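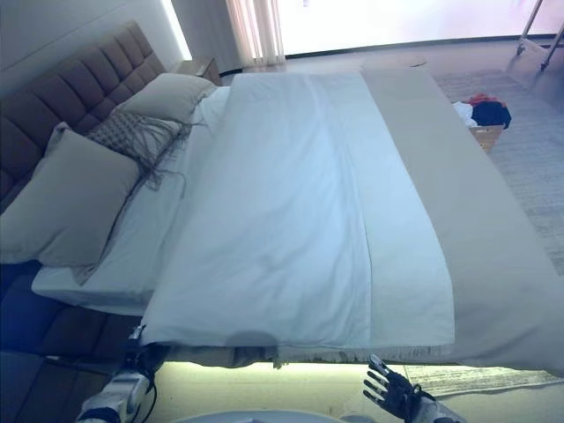
Chapter 7
Making and Dressing the Guest Bed

Chapter Outline
7.1 The Layers of a Bed
7.2 Sheets and the Fitted Corner
7.3 The Duvet
7.4 Pillows, Cushions, and the Throw
7.5 The Rest of the Sleeping Area

Key Terms
base layer, drop, fitted sheet, flat sheet, duvet, duvet cover, throw, sleeping pillow, decorative cushion, presentation check

Learning Objectives
After completing this chapter, students should be able to:
Name the layers of a dressed bed in the order in which they are placed.
Fit a bottom sheet so that it lies flat over the full surface of the mattress.
Spread and center a duvet, and correct an uneven drop.
Arrange pillows, a cushion, and a throw according to a written room standard.
Carry out a presentation check from the foot of the bed and from the door.

Introduction

The bed is the largest object in most guest rooms, and it is the first thing that many guests look at when they enter. A guest who finds a smooth, even bed will usually assume that the rest of the room has received the same care. A guest who finds a crooked duvet may begin to look for other faults. For this reason, housekeeping departments give more training time to the bed than to any other part of the room.

The present chapter follows the method taught in the Ralta Certificate in Household and Lodging Services. It applies to private homes, small inns, and larger properties. Students who have completed Chapter 6 will already know how to sort, fold, and store clean linen, and they should review the section on linen sizes before beginning the practical work.

Throughout the chapter, reference is made to the Cledura House, a training property with 91 guest rooms. Its linen room held 1,258 sheets and 509 duvet covers at the July count, and every item is marked by size along the hem. A marking system of this kind saves a great deal of time. An attendant who must unfold a sheet in order to learn its size has lost the benefit of the folding.

7.1 The Layers of a Bed

A dressed bed is built from the mattress upward. The base layer consists of the mattress protector and the bottom sheet. The covering layer consists of the duvet in its cover or, in some properties, a flat sheet with one or more blankets. The top layer includes everything that is placed mainly for appearance, such as a decorative cushion or a folded throw.

Each layer depends on the one beneath it. A ridge in the protector will show through the sheet, and a loose sheet will shift under the duvet. Attendants are therefore taught to finish each layer completely before reaching for the next. It is slower to return to a lower layer than to smooth it at the proper time.

Color should be considered at this stage as well. Many properties use white for the sheet and duvet and keep stronger or warmer tones for the top layer. White linen can be washed together at one temperature, and it matches from room to room even when items come from different deliveries. Beige, taupe, and gray are common choices for the pieces placed over it.

7.2 Sheets and the Fitted Corner

The bottom sheet may be fitted or flat. A fitted sheet has shaped corners, often held with elastic, and is the usual choice in homes. Flat sheets remain common where linen is pressed by machine — they fold more evenly and take up less space on the shelf.

Before a sheet is placed, it should be opened and examined on both sides. The attendant looks for stains, thin spots, loose threads, and damage to the hem. A sheet that fails inspection is set apart and is never turned over to hide the fault.

To place a fitted sheet:

1. Stand at one corner of the head end and pull the sheet corner fully under the mattress.

2. Move to the opposite corner of the foot end and repeat. Working across the bed in this manner keeps the sheet square.

3. Secure the two remaining corners. If the last corner will not reach, check the marked size before pulling harder.

4. Smooth the surface with the flat of the hand, working from the center toward the sides. White material shows shadows along every crease, so the attendant should look across the surface as well as down at it.
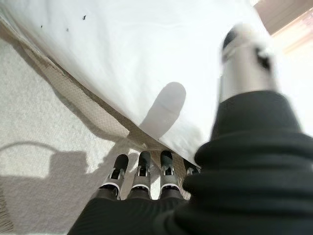
5. Tuck the sides and look along the edge of the mattress. The sheet should follow the edge closely, without folds or gaps.

7.3 The Duvet

The duvet is placed with its closed end toward the head of the bed, unless the room standard states otherwise. The attendant stands at the foot, holds the two lower corners, and draws the duvet toward the foot until the drop is correct. The drop is the part of a covering that hangs below the top of the mattress. It should be equal on the left and right sides.

A fold line left by pressing can be used as a guide. When the line runs down the middle of the cover, it may be matched to the center of the bed. Faint creases are accepted under most standards. Deep creases are not, and a cover that shows them is returned to the linen room.

7.4 Pillows, Cushions, and the Throw

Sleeping pillows are placed against the headboard with their open ends facing away from the door. A decorative cushion is set in last. Knitted or fringed cushions need particular attention, and the fringe should be combed through with the fingers so that it hangs freely.

A throw may be laid across the foot of the bed or folded lengthwise and placed along one side. In either position its edges should be straight. Where the throw has a fringed hem, the threads should hang down in an even row. The Farooqui pattern and the Buvar pattern, both described in Appendix C, give measured positions for each arrangement.

7.5 The Rest of the Sleeping Area

The work is not complete when the bed is finished. Nightstands, benches, and windows are seen together with the bed and should be checked in the same visit. Upholstered benches are brushed along the seams and set back in their assigned position. The floor is cleaned after the bed is made, as lint from the linen will settle on it.

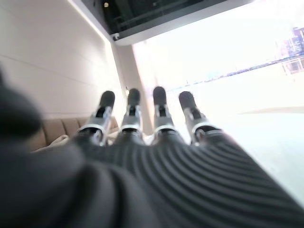

Figure 7.3 Upholstered bench and window area

Review Before Practical Work

Students should be ready to explain the difference between the base layer and the covering layer, and to state how an uneven drop is corrected. Practical Exercise 7A requires two complete beds, one with the throw across the foot and one with the throw along the side. Record the linen sizes used on Form 703 and submit the form to the instructor before leaving the training room.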